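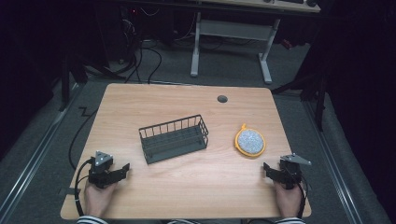

설거지 수세미 얼마나 자주 바꾸세요?

작성자: 보리차두잔
작성일: 화요일 오전

자취 3년차입니다. 원래 수세미를 두 달씩 썼는데 룸메가 그건 너무 심하다고 해서 여쭤봅니다. 룸메는 2주마다 새걸로 바꿉니다. 제가 보기엔 멀쩡한 걸 버리는 것 같고요. 다들 기준이 어떻게 되세요?

댓글 9

남쪽베란다
두 달은 좀 깁니다. 저는 한 달이요. 매달 1일에 바꾸면 안 까먹어요.

kkw_pan
날짜보다 냄새로 판단합니다. 헹궈서 짰는데도 냄새나면 그날 버려요. 여름엔 14일도 못 가고 겨울엔 한 달 넘게 씁니다.

귤껍질
저도 2주파. Rudulard 망사 수세미 묶음으로 사면 4,000원인데 아낄 이유가 없어요.

보리차두잔 (작성자)
@귤껍질 돈보다는 쓰레기가 신경 쓰여서요. 한 사람 설거지 양이 얼마 안 되기도 하고.

오후네시
그럼 천연 수세미 쓰세요. 말린 거 잘라서 쓰는데 기름기 없는 그릇은 잘 닦입니다. 다만 처음에 뻣뻣해서 물에 좀 불려야 해요.

kkw_pan
천연 수세미는 저랑 안 맞았습니다. 틈에 밥풀 끼면 빼기 힘들고 생각보다 빨리 물러져요. 그냥 아크릴 뜨개 수세미가 낫습니다.

오후네시
@kkw_pan 아크릴은 미세플라스틱 나오잖아요. 쓰레기 줄이려는 분한테 권할 건 아닌 듯.

남쪽베란다
바꾸는 주기보다 말리는 게 먼저예요. 싱크볼 바닥에 두면 뭘 써도 금방 상합니다. 물 빠지는 철망 바구니에 세워두든지 집게로 걸어두세요. 저는 Lolesico 집게 쓰는데 별거 아니어도 확실히 오래 갑니다.

둥근접시
삶는 건 어떤가요? 저희 집은 엄마가 일주일에 한 번씩 삶으셨어요.

귤껍질
@둥근접시 재질마다 달라요. 포장지에 내열 온도 나와 있으니 보고 하세요. 제가 전에 쓰던 건 60도까지라고 돼 있었는데 모르고 삶았다가 쪼그라들었습니다. 전자레인지는 철사 섞인 거 넣으면 큰일나고요.

보리차두잔 (작성자)
답변 감사합니다. 일단 걸어서 말리고 한 달에 한 번 바꾸는 걸로 룸메랑 합의했습니다. 룸메는 아직 불만입니다. 헌 수세미는 욕실 바닥 청소할 때 한 번 더 쓰고 버리려고요.

kkw_pan
욕실용은 모서리 잘라서 표시해 두세요. 안 그러면 섞입니다.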